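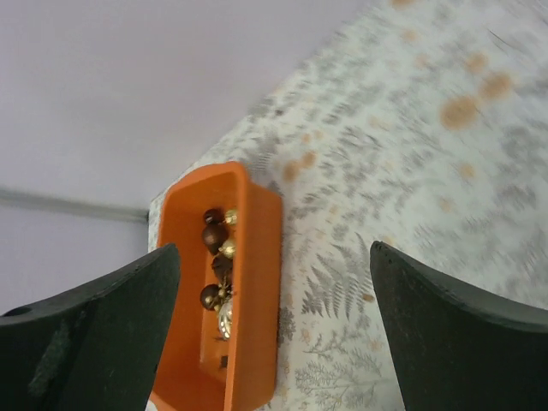 Acidity and Sweetness in Batch-Made Citrus Cordials
Student Project Report, Beverage and Food Service Program
Submitted by: Anathi Maluleke and Ashraf Metwally
Project supervisor: Oratile Rampersad
Date submitted: Apr 23, 2025

1. Purpose

The project examined how the ratio of sugar to lemon juice affects the acceptance of a cordial served diluted with cold water. The work was carried out in the program's teaching kitchen, following a request from the Hekadano dining hall for a house-made drink to replace bottled lemonade at student events.

2. Materials and Method

Four cordials were prepared from fresh lemon juice, white sugar, water, and lemon peel. The quantities of juice, water, and peel were the same in every batch, and only the sugar was changed. The batches were labeled A through D, with A the least sweet.

Sugar and water were heated until the sugar dissolved. The peel was then added and the pan was taken off the heat. After 22 minutes the peel was strained out and the juice stirred in. Each batch was bottled, labeled, and refrigerated overnight. Before tasting, one part cordial was mixed with four parts water. No ice was used, as melting would have changed the strength of the later samples.

The tasting panel consisted of 18 students from outside the program. Samples were presented in a different order to each panelist. Panelists marked a written form for sweetness, sourness, and overall liking, and rinsed with plain water between samples.

3. Results

Batch C received the highest score for overall liking. Batch A was described on several forms as sharp or thin. Batch D was liked at first sip, but written comments noted that it would be hard to finish a full glass. One form was returned without a score for Batch B, leaving 17 complete sets of scores. The incomplete form was left out of the averages.

4. Discussion

The peel gave a slight bitterness in all batches, and this was most noticeable in Batch A. Marthinus Mabaso, who reviewed the draft report, pointed out that the lemons came from two deliveries and may have differed in acidity. The juice was pooled before measuring, so any difference was shared across the batches. The acidity of the pooled juice was not tested.

5. Recommendations

Batch C should be used for the dining hall trial in October. Storage life was outside the scope of this project and should be tested before any cordial is kept beyond the day after bottling. A version with lime juice may be considered by the next project group.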